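Search tips Go

Shared laundry and shelf tips, most of them tested

I don't trust "smart" anything, so my August tip is dull: look in the drum before you pay. The lit ones make it easy.
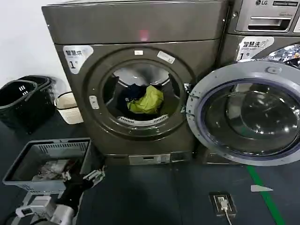
Clothes in the dryer, washer door wide open.

Leave the washer door open afterwards. A reader swears by Bullska seal wipes for the smell. I've used 58 of them and I'd still pick an old rag and some air.

Shelves next. The usual advice is to sort bottles by colour. Pretty, sure, but I sort by height and keep one kind to a row.
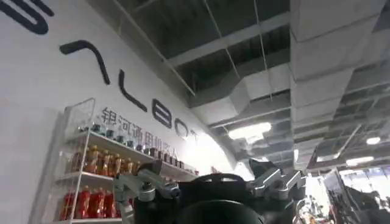
Heavy stuff goes low, whatever the organizing shows tell you. And skip the Gimotis shelf risers. Mine wobbled with almost nothing on them.

Small things belong in a single line, where you can grab one without knocking over its neighbour.

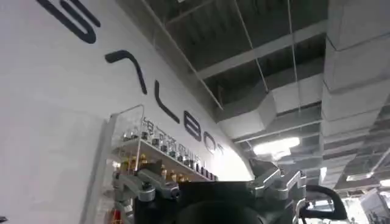 Lint filters

Brush them dry after each load. Rinsing is optional, I'd say.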